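My neighbor Dolores Van Dusen has lived on Tillman Street for 81 years, and she has one rule about furniture: if it holds things, it will be full by January. I used to think she was a pessimist. Then I moved into a place with three closets and watched all of them fill up with extension cords.

We are told storage will fix us. The Bandton paper runs a piece on it every winter, usually next to an ad for bins. You buy the bins, you sort your life into the bins, and then you own 70 bins' worth of stuff plus the bins. I have done this twice. The second time I bought a label maker, and I can no longer find it. 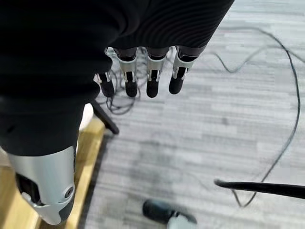
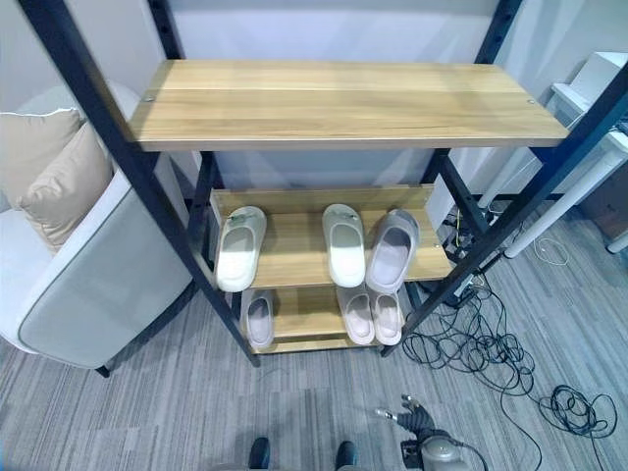 What gets me is the price of putting things off. A storage unit out by Putaver goes for 117 dollars a month, and my cousin has rented one since his divorce. He keeps a couch in there that he hated when he was married to it. He has paid for that couch several times over — he could have had it bronzed.

I'm not asking anyone to live in a bare room with one spoon. I like my junk. I have 200 cassette tapes and nothing to play them on, and you will have to pry them from my hands. I would just like us to stop calling it organizing when we move a pile from the floor to somewhere higher up.

Dolores, for the record, keeps her shoes by the door and her papers in a cookie tin. When the tin won't close, she makes a cup of tea and throws something out.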